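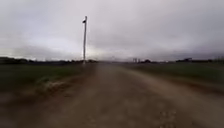

Chemin de terre, ciel couvert, un poteau à gauche.

Accueil | Carnet | Code | Archives

Bords de chemin

11 octobre 2026

J'ai repris le module de segmentation de Jendareo, le petit logiciel de navigation que je développe pour rouler hors route. Sur un chemin comme celui-ci, la limite droite pose problème : la terre fonce peu à peu avant l'herbe, et le masque déborde sur l'accotement. À gauche, le bourrelet de terre donne un bord plus net, sauf à l'endroit où le bas-côté est retourné. Les traînées claires y ont la teinte du ciel et le réseau les classait en « ciel » -- en plein sol.

J'ai donc ajouté une contrainte simple : pas de classe « ciel » sous la ligne d'horizon estimée. J'ai réannoté 345 images du jeu Drandine à la main, puis relancé l'entraînement sur plus de 600. Les erreurs de ce type ont presque disparu. Le bord droit reste flou, et le planificateur garde pour l'instant une marge fixe de ce côté.

Le poteau sert de repère pour corriger le cap, mais un seul repère ne suffit pas quand l'estimation dérive. Prochaine étape : lisser le bord droit dans le temps, sur 2 secondes. Le code est dans la branche ochoa.

3 commentaires | Partager

© Prurnirico -- Contact -- Haut de page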